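Steamers, Lids and Table Coverings
A gallery from the Koivisto kitchen room

Posted in May by Tuulikki Niskanen

The kitchen room at Koivisto has been rearranged over the past 7 weeks, and several people have asked what we bought, what we kept and what went to the recycling shelf. I have put the answers on one page so that the list by the door can come down. Most of it concerns the steaming things and the tables, as those two subjects took up most of the discussion.

The short version is that the old tablecloths are gone, the steamers are staying, and every lid now has a place to go.

We had 18 lids in the cupboard when we started and 12 when we finished. The ones we let go had split at the edge or no longer sat flat on any basket we own. Two were too wide for everything, including the big pot from Fludeo, and Žofie Bartoš took those home to use as trivets. Lids without a matching basket were kept if they fit at least one of the saucepans.

The tables are covered in several patterns now. Plain white showed every drop of soy sauce, and the dark green made the room feel smaller in the evening. Tile patterns hide crumbs well and give people something to line their boards up against when they are rolling dough. Wipe along the lines first and then across them. Please don't put a pan straight from the stove on any of the coverings. There are cork mats in the second drawer. 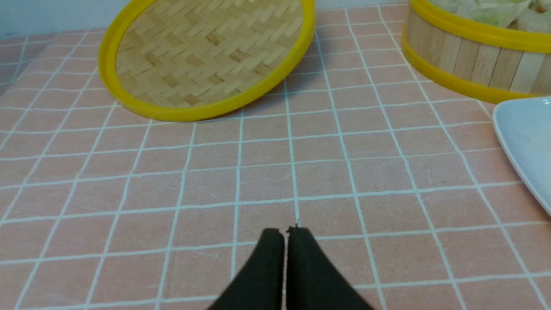
Woven bamboo lid with a yellow rim, on the pink tile pattern. The weave is a zigzag of pale and slightly darker strips.

Ningsih Sutanto wrote in to say that she would never put a bamboo lid away on the same day she used it. She rinses hers in plain water, wipes it with a cloth and stands it on its side near a window until the next morning. In her experience dish soap gets into the strips and the next batch of buns tastes of it. She also asked whether we could stop stacking lids inside the baskets.

We can, and we have. The baskets are on the lower shelf and the lids stand in the plate rack beside them. The rack was meant for dinner plates and the gaps are a little wide, so the smallest lids lean. A folded dish towel at the end keeps them upright.

Notes on borrowing

Anyone who cooks here may borrow a steamer for up to 7 days. Write your name and the size in the notebook. Teemu Kettunen has the key to the cupboard in the mornings and Nuala Noonan has it after 4 p.m. Return the basket and the lid together, even if you only used one of them.

If a strip has come loose, don't pull it or cut it. Put a piece of masking tape next to it and leave it on the repair tray. Nuala can usually tuck the end back under. If the rim itself has opened, the lid goes to the recycling shelf.

Line the basket with cabbage leaves or baking paper before you put dumplings in. The box of paper rounds is on top of the refrigerator, and there is a second box behind it. Open the front one first.

Still wanted

One medium basket with two handles, a long pair of tongs, and a roll of shelf liner in any color. Leave them on the counter with a note saying who they are from. The next thing to be sorted is the baking tin drawer, and I will start a separate page for that once the tins have been washed.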